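Workshop notebook, May, keyboard bench

Back on the keyboard again! I said last time I was done fiddling with the green one, and of course I wasn't (Ngọc Đào has already laughed at me for this, so the rest of you are too late). These are mostly notes for me and for whoever gets the bench after lunch, so forgive the rambling.

Where we left off: the Plikar case was back together with the new foam under the plate, and the space bar had a rattle at the left end that drove me up the wall. I'd blamed the case. It was the stabilizer. I'd put far too little lube on the wire at that end and probably too much on the other one, so it went thunk on one side and tick on the other. Redid both, let it sit while I made tea, and typed the same silly paragraph over and over until I couldn't hear a difference anymore. Much nicer now. Still a tiny bit mushy on the right, but I can live with mushy.

Weighed the springs question again too. The bag of 50 gram ones from Prerngate is still unopened in the second drawer, please leave it there, I want to try them on the letters before anybody borrows them for the number pad project. Thái thinks they'll be too light for me. Thái may well be right, I hit keys like I'm mad at them.
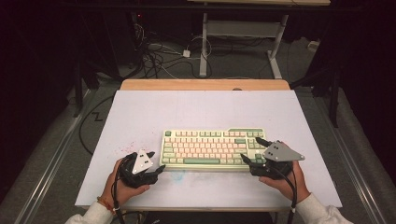
2 min read · 346 words

I do love this set of caps, I'll say that. Cream and peach for most of it, sage for the modifiers, and the one dark green key sitting up in the top left corner by itself. I was talked into the yellow-green case against my better judgment and now I wouldn't swap it. The long green space bar is what ties it together for me (also the reason I wasn't going to let a rattle ruin it).

The white sheet stays on the table, by the way. I know some of you pull it off to get at the wood, but I've lost enough screws and little springs on that light brown top to last me the year, and on white I can at least see where they went. Shake it out over the tray before you fold it, please, not over the floor!

Sound check after the stabilizer work, by ear, me only: letters good, number row good, Enter a little hollow, space bar fine. I still want to try a strip of tape on the back of the board. Vistarholm says theirs is meant for it, and we have most of a roll, but I'd like to do it in one go along with the springs so I'm not opening the case twice. Those corner screws won't take much more of me.

Caps puller: the wire one, always. The plastic ring kind scuffs the sides and the peach caps show it right away. I did two of them last month before I noticed, and now they live down in the arrow cluster where I look at them least.

Shopping, whenever somebody's placing an order: more of the thick lube (the small pot is down to a smear), one fine brush, and a bag of 200 switch films if they still sell them that way. I counted what was left in the old bag and there's no way it does a whole board.

Left to do: tape, springs, Enter key, and find out where my good tweezers went. If they're in your pencil cup, I'm not angry, just put them back. Bench is free from two o'clock on.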